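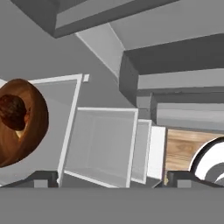

Intermittent no-start when hot, replaced crank sensor twice

Home | Forums | Repair & Maintenance | Electrical | Search | Log in

tappet_cover
Four-cylinder turbo wagon, manual, daily driver in Cellville. Starts fine cold. After a highway run and a short stop it cranks at normal speed and won't fire. Wait 30 minutes and it starts on the first turn. No stored codes.

Done so far: crank position sensor (twice, the second one in case the first was bad out of the box), fuel filter, main relay resoldered. Battery load tests fine. Fuel pressure is in spec at idle, but I haven't caught it during a no-start. What should I check next before I spend more money?

gr8_ground
Both crank sensors from the same supplier?

tappet_cover
Yes. Vandenberghe aftermarket, both times.

gr8_ground
Then you haven't ruled out the sensor. I've had 4 of those on the bench and 2 went open circuit once the body got hot. Resistance read normal at room temperature. Put an ohmmeter on it at the connector the next time it refuses to start, before it has a chance to cool.

oilsump_ed
Disagree. If the crank sensor drops out the tach needle should sit dead at zero while cranking. OP hasn't said what the tach does. Ask that first, it costs nothing.

tappet_cover
Tach moves a little during cranking. I think. It was raining and I wasn't looking at it closely.

oilsump_ed
If it moves, the ECU has a crank signal and you should be looking at fuel or the ignition module. Hot restart failure with normal cranking is the ignition cassette more often than anything else on these.

gr8_ground
"Moves a little" isn't a clean signal. A marginal sensor can give enough pulses to twitch the needle and still not enough to sync. I would scope it.

quiet_idle
Not everybody has a scope. Cheaper order of operations:

1. At the next no-start, turn the key on and listen for the pump prime.
2. Crank for five seconds and watch the tach.
3. Pull a plug. Wet means you have fuel and no spark.
4. If the plug is dry, check for voltage at the pump connector with a helper cranking.

Write down the result of each. Don't change any parts between steps.

tappet_cover
Will do. Is there any way to force the fault? It only happens every week or so.

quiet_idle
Heat gun on low at the sensor body with the engine idling. Keep it off the harness. If it stalls, you're done. If it doesn't stall, it isn't proof of anything.

fourspeed_dad
Mine did the same and it was the pump check valve. Pressure bled down, fuel boiled in the rail. Cycling the key a few times before cranking got it started every time.

oilsump_ed
That gives a long crank, though. Not a flat refusal for half an hour.

fourspeed_dad
Depends how bad the valve is. Mine took over a minute of cranking on a hot day. Most people would quit before that and call it a no-start.

tappet_cover
Update. Caught it tonight outside the Camgate parts counter. Pump primes. Tach at zero for the whole crank, watched it this time. Plug dry. Sensor measured open at the connector. Measured again at home after it cooled and it was back inside the range in the manual.

gr8_ground
There you go. Open when hot. Buy the original equipment part and check the connector seal while you're down there.

oilsump_ed
Fair enough, tach at zero settles it for me. I'd still measure on the sensor side of the plug and again with the harness moved around. A broken conductor near the bracket reads the same way, and that would explain two sensors in a row.

gr8_ground
He measured at the connector, so that depends which side. @tappet_cover which half did you probe?

tappet_cover
Sensor side, unplugged. Harness side I checked for continuity back to the ECU, good on both wires, no change when flexed. Shield is grounded at one end only.

quiet_idle
Then the harness is fine. Torque the sensor bolt by hand feel, it threads into aluminum.

tappet_cover
Ordered the OE sensor from Clandia. Some 13 dollars more than the aftermarket one. Will report back after a few hot restarts.

fourspeed_dad
Do the check valve anyway if the pump is original.

oilsump_ed
One thing at a time.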